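Subject: Re: [textile-care] Lint load and dryer airflow, second set of numbers
Date: August 2024

> I don't see how you can blame the fleece. We run polyester throws
> through the same stack dryers every week at the Brelley site and the
> exhaust screens look normal. If your dry times went up, check the
> duct first. Also, what were you weighing the lint on? A kitchen
> scale is no good below a gram or so.

Fair points, and I should have given more detail in the first message.

The scale is a bench model that reads to a hundredth of a gram. I let each lint sample sit overnight in the same room before weighing, because fresh lint off a warm screen comes up light and then gains as it picks up moisture from the air. I did not do this for the first two loads in my earlier post, so please throw those out.

On the duct: it was cleaned end to end in November and I pulled it again before this set. The run is rigid metal with two elbows, no flex section, and the outside flap opens fully. I put a gauge on the cleanout port with the drum empty and the back pressure was well inside what the dryer manual allows. With the drum empty and the screen clean, I am satisfied the duct is not the problem.

What does change is the back pressure over the course of a load. With cotton sheets it climbs slowly and levels off. With fleece it climbs early, in the first part of the cycle, and stays up. The lint layer is thinner than the cotton layer and weighs less, but it mats down flat on the screen and passes less air. So weight alone is a poor guide here. I said the opposite in my first message and I was wrong.

Test load, for anyone who wants to repeat it: 2766 grams dry weight, mixed fleece throws and cotton jersey, all washed at least ten times before. Spin speed on the washer was held at 675 rpm for every load. That is low, and I know most of you spin faster. I picked it because the washer at Broston will not go higher without shutting down on an unbalanced load when there is a large throw in it. Water left in the load after spin was 359 grams more than the same load spun at the top setting on the other machine, which accounts for some of the long dry times but not all of them.

Three other things I looked at:

Softener. Loads with liquid softener left a film on the screen that you can't see dry. Run water over the screen and it beads up instead of going through. Scrubbing with dish soap and a nylon brush cleared it, and the next load ran at normal pressure. If your screens have never been washed, do this before you measure anything.

Sensor bars. The Dafis dryers end the cycle on a moisture reading across two metal bars at the front of the drum. Fleece gives up its water fast and jersey does not, so a mixed load can read dry while the jersey seams are still damp. Timed dry is more honest for testing. I used timed dry for everything above.

Sorting. Splitting fleece from jersey and running them one after the other took less total time than one mixed load. I only have a few runs of this and would like to see somebody else's results before I put it in the laundry room instructions.

As for your Brelley screens looking normal, I would ask how old the throws are. New fleece sheds a lot in the first few washes, then settles. After that, what it sheds depends mostly on what it rubs against. Zippers and hook-and-loop tape are the worst. Turning things inside out helps the garment but makes no difference that I could measure on the screen.

I have not tried the Conanus mesh inserts that came up on this list in the spring. If you have one to lend I can run it with the same test load. My concern is that a finer mesh will catch more and choke sooner, but I have no numbers either way.

One question back to you: do your stack dryers share an exhaust riser? If they do, your reading at one port will move with whatever the neighbor is doing, and the comparison gets messy. I would take readings with the other units off.

The full table is in plain text and I can post it if the list does not mind the length. Columns are load type, dry weight, weight after spin, pressure at five-minute steps, final weight and lint weight. 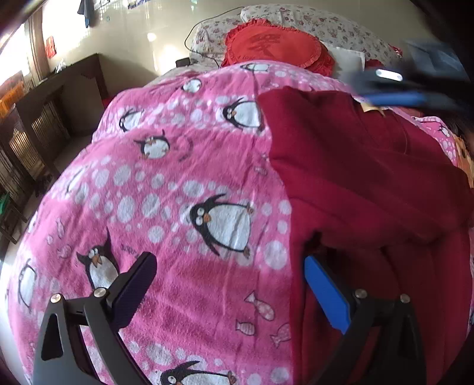
Penguin-print fleece with a dark red garment on top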